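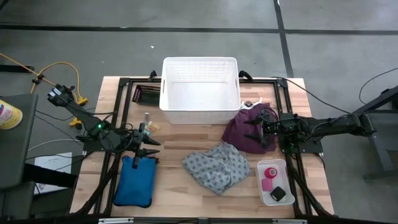 Two arms, one basket, more cloth than I own trousers. Purple on the right, paisley (or possibly flowers) in the middle.

Grippers, round two: the cheap fingers versus the less cheap fingers

April 14, 2026

When I left you in December I had bought two robot arms and a great deal of confidence, and was down to just the arms. The plan, for anyone who has wisely not been keeping up, was a tabletop setup that could tidy a table. Things go on the table, arms pick up things, things go in the basket. A toddler can do it, though in fairness a toddler has more sensors and a better supply chain.

Since then I've been comparing fingers. I did not expect to become a person with opinions about fingers. I had opinions about motors, and about cable routing, and one very firm opinion about USB hubs which I'll spare you this time. But the arms themselves are fine. They go where they're told, more or less, and they've done so since the second week. Everything that goes wrong goes wrong in the last few centimetres.

So, the contenders. The first set are the Grelis long fingers, which are stiff, narrow and come with a leaflet consisting mainly of warnings. The second are from Fetby, who make a shorter pair with a rubbery pad glued to the inside face. The third were meant to be a soft pair from Fallahi, and they arrived with two left halves. I have written to Fallahi. Fallahi have written back to ask whether I'm sure. We are still at that stage, so they'll have to wait for round three.

The rules

I ran 100 picks per finger set on each kind of object, or that was the intention. I did the full hundred for cloth and for hard small things, and got bored during pouches. A pick counts if the thing leaves the wood, travels to the big white basket and ends up inside it. Dropping it on the rim and having it slide in counts too, because I made the rules and I was tired.

The arms were driven by me, with a pair of hand controllers, so this is a test of the fingers and also a test of a middle-aged man who hasn't had lunch. I tried to be fair. I swapped sets every twenty-odd picks so that I wasn't giving one of them all my fresh mornings and the other all my sulky afternoons. I also kept the grip force the same for both, having learned what happens if you don't. (What happens is that you own one fewer plastic tub.)

Cloth

Cloth is where I thought the long fingers would be hopeless, and I was looking forward to saying so.

My method with cloth is to come straight down on the heap, press until the table pushes back, and close. There's no finesse in it. You're just shoving the gripper into a pile of laundry and hoping that some of the pile is between the fingers when they shut. With the Grelis set this worked far better than it deserved to. The tips are narrow enough to dig into a fold, and once they've got a pinch of fabric they don't let go of it, sometimes not even when asked. I had one cloth dangling over the basket for most of a minute while I opened and closed and waggled.

The Fetby pads are grippier, so I assumed they'd win by a mile. They lost. The pads are wide and they sit on top of the fold and skate. On a tall bunched-up mound they're excellent. On a cloth that has been spread about a bit, with only low ridges to grab, they polish it. I've now got a very clean patch of worktop.

The purple cloth was the easy one throughout. It holds a heap nicely, so there's always something standing up to pinch. The grey patterned one flops, and it was responsible for the majority of my swearing. If you're building something like this and want to feel good about yourself, buy purple. I can't explain it any further than that and I don't intend to run the test.

Out of the hundred, the padded fingers managed 53 on the grey cloth. I'd tell you the number for the long ones but I wrote it on the back of a parcel label and then posted the parcel. It was a lot higher. Somebody at a returns depot knows exactly how much.

Small hard things

Bottles, rolls of tape and bandage, odd little bits of plastic. The clear bottle with the grey cap is the one I've come to hate, and not for the gripper's sake. It's the camera. Looking through the feed, a small clear bottle on stripy wood is mostly stripy wood. I end up aiming at the cap and guessing about the rest. For the next round I may put a band of tape round it, which feels like cheating, and which I'm going to do anyway.

Here the padded fingers got their own back. Once they close on something hard it stays closed on. The long fingers have a nasty habit of squeezing a round object out forwards, like a pip, and I've spent more time on my hands and knees since Easter than a man with my knees should. The bandage roll was a nice surprise with both sets. It's squashy enough to forgive you for coming in crooked. I'd started leaving it in its little tub, low sides and all, to see whether I could get in and out without moving the tub. With the long fingers, yes, most of the time. With the Fetby pair the tub comes too.

The black roll is another matter. It's small, it's next to the pink one, and whichever one I go for I nudge the other. I've decided this is a controller problem, of which more in a moment.

Pouches

I've got a blue padded pouch with a zip and I thought it would be a gift. Soft, chunky, a seam all the way round. What it mostly does is lie there. It's flat, the corners are rounded, and you can't pinch a thing that's wider than your fingers open. The trick, which took me an embarrassingly long evening, is to get one fingertip down on the wood right beside the edge and the other on top, then close slowly so that it rucks up. The long fingers can do this. The short ones bring the whole body of the gripper down too close to the table and I lose my nerve.

I stopped the pouch tests early, as confessed. The Grelis set was well ahead and I wasn't learning anything except patience, and not much of that.

The controllers, briefly

I'd been using the Gridex box for both arms since Christmas and blaming myself for the twitch. You'd be hovering nicely over something, you'd ease the trigger shut, and the wrist would give a small shrug just as the fingers met. I put it down to my own hands for weeks. Then I swapped the left and right leads for an unrelated reason (I'd plugged them in wrong) and the twitch moved to the other side with the lead.

It was the cable. I replaced it, and the shrug has gone, and with it my excuse for about a quarter of my failures. I've left the earlier numbers as they are. Redoing them would mean another 900 picks and I've got a family who like to see me at mealtimes, or say they do.

While I was at it I re-clamped everything. The frame that sits on the tabletop had been creeping towards me, a millimetre or two a session, and I'd been correcting for it without noticing. The cables near the left arm got a pair of yellow clamps as well, so at least the loops stay out of the way of the elbow. The floor is still a disgrace. The extension lead has its own ideas about how to coil and I've stopped arguing.

What it cost

Somebody always asks. The two finger sets, the replacement cable and the postage on a pair of left halves bring the running total to 1,183 pounds, not counting the arms, which I don't discuss. For the same money I could have paid someone to tidy that table for a very long time, and they'd have managed the grey cloth.

What I'm keeping

For now the long fingers stay on both sides. I did think about running one of each, long on the left for fiddly jobs and padded on the right for bottles, and I tried it for an afternoon. It's miserable. You build up a feel for how far you need to come down, and with mismatched fingers you've got two different feels and you apply the wrong one every time. I drove the right gripper into the worktop with some force and there's a dent to remember it by, so that was the end of that.

What I'd really like is the Fetby pad on the Grelis finger. I've got a sheet of rubbery stuff and some glue in a drawer, and I know how this sort of thing usually ends for me, but the fingers come off with two screws and a spare set isn't dear. I'll cut the pads narrow so they don't skate, and leave the last bit of the tip bare for digging into folds.

If Fallahi find my right halves in the meantime I'll do all three together. I've also had a couple of messages asking for the camera mount measurements. They're coming, I just need to find where I wrote them down, and I've a nasty feeling it was another parcel label.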